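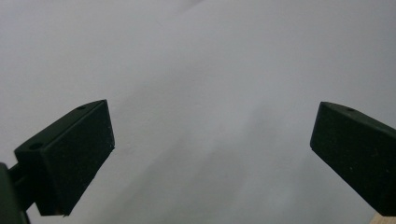
Automated Handling at the Olgate Packing Center: Where the Program Stands

Since the spring, employees of the Olgate packing center have been taking part in the preparation of automated handling for lines that have until now been worked entirely by hand. Questions about the program have reached the editors from all departments, and management and the employee council have agreed to set out the present position in writing. The item covers the work itself, the changes to shifts and job descriptions, and the points on which no decision has been made.

Brandine employs 363 people at Olgate. The lines affected by the first stage are the refill line and the returns line, both in Hall B. No other area is included in the current agreement, and any extension would require a new round of talks with the council.

What the work consists of

The arms that are to be installed on the refill line will be supplied by Brultico. They will be fitted with two-finger grippers and will pick up empty containers, turn them upright where needed, and set them down at the filling point. The movements are to be learned from recordings made by people who know the task. An employee holds a gripper of the same pattern by hand, approaches a container, closes the fingers, lifts, carries and sets down. A camera on the tool records each pass from the point of view of the gripper.

The recordings are made in the former sample room next to Hall B. Employees who have tried the work describe it as slower than they had expected. A container that a packer would move without a thought has to be approached at a steady pace, with the fingers open wide enough and at the right height. Passes that include a slip or a second attempt are kept and marked as such. Those that are interrupted by conversation, a dropped tool or an alarm in the hall are deleted at the end of the session.

A good share of the time goes to white and pale containers placed on a pale surface. Our own refill containers are nearly all white, and the benches in Hall B are light gray. On the recordings the ribs along a container's side and the shadow at its base may be the clearest signs of where it stands. Staff have been asked to vary the starting distance and the angle of approach, and to repeat the same task in the morning and again after 3 p.m., when the daylight from the yard side is weaker. 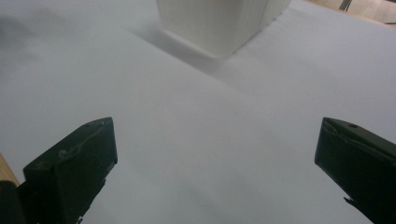 Nataša Perić wrote to the editors that she had put her name down for the recording work with some reluctance and had stayed with it longer than she planned. She finds it easier on the shoulders than the refill line, but harder on the wrist by the end of a session, and she asks that the limit on session length be kept even when a deadline is near. She also writes that colleagues on the line sometimes regard those in the sample room as helping to do away with their own jobs, and that management should answer this openly and in front of both groups.

Management has accepted both requests. The session limit is now part of the written work instructions and may not be lifted by a shift lead. A joint meeting for the refill line, the returns line and the recording group will be held in the canteen in December. The time will be posted on the board by the time clock, and attendance will count as working time for all three shifts.

Shifts and breaks

Recording is carried out in sessions of no more than two hours. An employee may be scheduled for one session per shift and returns to other duties afterward. The tool is to be changed from one hand to the other at the employee's own judgment. Anyone who notices numbness or pain in the wrist or thumb stops at once, reports it to the shift lead and is assigned other work for the remainder of the shift without loss of pay or bonus. Three such reports have been made since the spring. The occupational health nurse has looked into each of them, and a padded rest for the forearm has been ordered as a result.

Participation is voluntary. Employees who decline are not required to give a reason, and a refusal is not entered in the personnel file. Places are given out by rotation from the list kept in the shift office. So far, more than 100 employees have worked at least one session, among them a good number from the night shift, for whom a separate list was opened in the summer at the request of the council.

Pay for recording sessions is calculated at the rate for the packing lines, including the line bonus. In the first weeks the bonus was left out by mistake for those who had moved over from returns. The amounts owed were paid with the following month's wages, and anyone who believes that a correction is still missing should bring the pay slip to the shift office.

What is recorded and who may see it

The camera on the tool faces the gripper fingers and the work surface. It is switched on by the employee at the start of a pass and switched off at its end. Sound is not recorded. The files carry a session number and no employee name, and the list that links numbers to names is held by the council. It may be opened only if an employee asks to have his or her own recordings removed.

Recordings may not be used to measure the speed or the quality of any person's work. This point was the subject of long discussion, and the council made its consent to the program depend on it. The wording in the agreement applies to Brandine and to Brultico alike, and it continues to apply after an employee has left the company.

Changes to job descriptions

When the first arms begin work on the refill line, the job now listed as container feeder will be replaced by two others. The line attendant will watch the arms, clear jams, take out damaged containers and stop the line when needed. The handling trainer will make new recordings when container types change and will check the arms' performance after each change. Six positions as handling trainer are planned for the first stage. They will be advertised inside the company before any outside notice is placed, and experience on the refill or returns line will carry more weight than formal certificates.

The agreement rules out dismissals on account of the program for as long as the first stage lasts. Feeders who do not wish to take up either of the new jobs will be offered a place in outbound packing or in the warehouse at their present rate of pay. The council has pointed out that outbound packing involves more standing and a longer walk from the changing rooms, and that for several older colleagues the offer is of limited use. Individual talks have begun. A council member may be present if the employee wishes, and interpreters are available on request.

Training for line attendants will take place during working hours in the meeting room at the Dhillon building. It covers the safe stop procedure, the entry rules for the fenced area and basic fault messages. The course ends with a practical exercise on the line, which may be repeated as often as necessary. Participants travel with the company shuttle, and the ride counts as working time in both directions. Those who come by car are asked to use the lower lot, as the spaces by the entrance are reserved for deliveries until noon.

Open points

Three matters remain unsettled. The first is noise. The compressor intended for the refill line was louder in the supplier's trial than the data sheet had led us to expect, and a different location behind the hall is under review. The second concerns the returns line, where containers arrive in every possible state, some of them crushed or with lids taped on. The recordings made there are still too few to say whether an arm can be used at all, and management has agreed that manual sorting will continue in the meantime with the present number of staff.

The third is the question of what follows the first stage. The council wishes to have the protection against dismissal extended before further lines are discussed. Management wishes to see results from the refill line first. Talks on this point will continue, and the positions of both sides will be printed in full in the next issue – each in its own words and at equal length.

Employees who would like to see the recording work before adding their names to the list may visit the sample room during the last half hour of the early shift. Safety shoes are required. Written questions for the canteen meeting can be placed in the gray box outside the shift office, with or without a name.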